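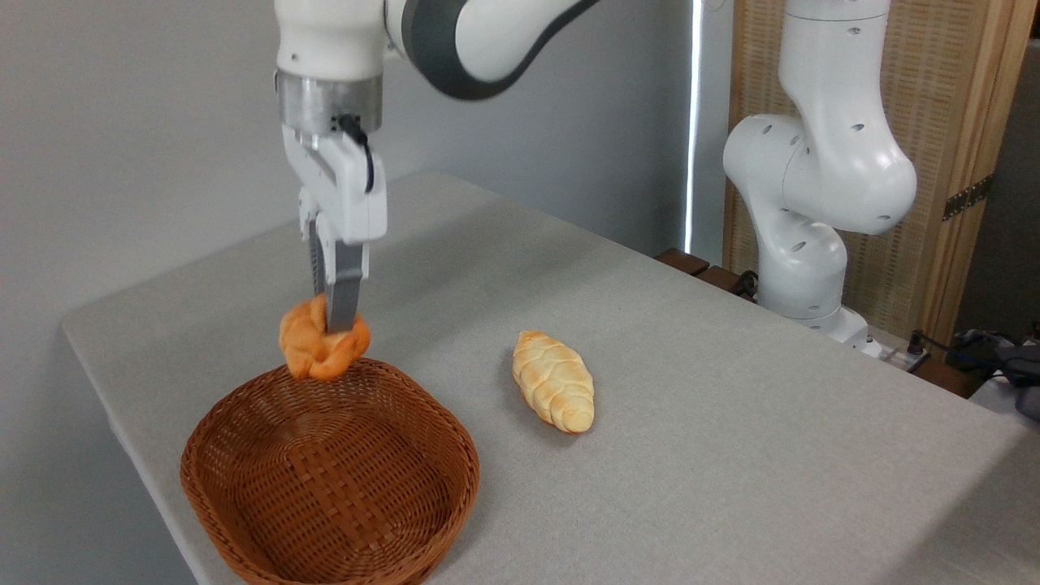

The 2020-21 season of the Horis Valley Football League closed last weekend, and I have now had time to set down some thoughts on it. Readers who followed my notes through the winter will know that I attend most home matches of Zurkus Athletic and as many away matches as the train schedule permits. What follows is a supporter's account, prepared from my own notebooks and from the match sheets published by the league.

Posted 5/30/21

The final standings

Zurkus finished second, 3 points behind Preltia United. For much of the spring it appeared that the order would be reversed. Zurkus held first place from February until the penultimate round, and the loss of that position in the last ten days will be the principal subject of discussion in the town this summer.

Preltia earned the title on the strength of its away record. It conceded very little on the road, and it was rarely obliged to chase a match after halftime. Its home form was less convincing, and two of its draws there came against clubs in the lower half of the table. A title is awarded over the whole season, however, and no reasonable objection can be made to the outcome.

Horis Town finished third, which represents a considerable improvement on the previous year. Lim Rovers avoided relegation in the final round. I will return to Lim below.

The match at Preltia

The decisive fixture was played at Preltia in heavy rain. Attendance was limited under the health rules then in force, and the official figure was given as 1,112. Visiting supporters were seated in the north corner, where the roof does not extend over the front rows.

Zurkus began well and took the lead in the 37th minute from a corner kick. The delivery was aimed at the near post, as it had been all season, and the ball was turned in by the center back from close range. Preltia had plainly prepared for the far post. The home bench spent the remainder of the half in discussion.

The second half was a different matter. Preltia moved its left winger inside and asked the fullback to provide the width. Zurkus did not adjust. The right side of the midfield was drawn toward the center, and the fullback was repeatedly left to defend against two players. The equalizer came from that side, and so did the winning goal. Both were low crosses, and both were finished inside the six-yard area.

I have watched the recording twice since. On the first viewing I was inclined to blame the goalkeeper for the second goal. On the second viewing I withdrew that judgment. The cross took a deflection from a defender's heel, and the goalkeeper had already committed his weight in the other direction.

The substitutions remain difficult to explain. Two attacking players were introduced while Zurkus was still level, at a time when a draw would have been sufficient to keep first place. The club stated afterward that the intention was to relieve pressure by holding the ball farther up the field. The ball was seldom held there. A third substitution was available and was not used.

The final round

Zurkus won its last match comfortably, at home to Horis Town reserves' former ground-sharing partners, Zurkus Railway. The result had no effect on the title, as Preltia had won earlier the same afternoon. News of that score reached the stands before kickoff, and the atmosphere was subdued. The players nevertheless conducted themselves properly and remained on the field afterward to acknowledge the supporters.

The pitch at the east end is in poor condition and should be reseeded before August. The area in front of the goal has been bare for several weeks, and the bounce there was unreliable throughout the spring.

Lim Rovers

Lim deserves separate mention. The club began the season with a very small squad and lost its first several matches by wide margins. A change of formation over the winter, from four defenders to five, brought some stability. Lim then scored most of its goals from free kicks and long throws. This style has been criticized in the comments on this blog. I do not share the criticism. A club with limited means is entitled to play in the manner that suits its players, and the long throw is permitted by the laws of the game.

Its draw against Preltia in the spring was, in my view, the best defensive performance by any club in the division. The back line held its position under sustained pressure, and the goalkeeper caught a number of high balls that many of his counterparts would have punched.

Matters for the summer

The league has proposed moving the start of next season forward by one week. I support the proposal, provided that the midweek fixtures in February are reduced in return. Several grounds in the valley have inadequate floodlights, and evening matches in that month have been played in conditions that were unsatisfactory for players and spectators alike.

Zurkus will need a right-sided midfielder and a second experienced goalkeeper. The club has indicated that season tickets will be offered first to existing holders, at an unchanged price. The renewal form is expected in the coming weeks, and holders who have moved should inform the club office of their new address.

The table of results by round has been updated on the statistics page. Two errors in the spring entries, both concerning goal times at Lim, have been corrected. I am grateful to the reader who wrote to point them out. Preseason notes will resume when the friendly fixtures are confirmed, beginning with the visit to Horis.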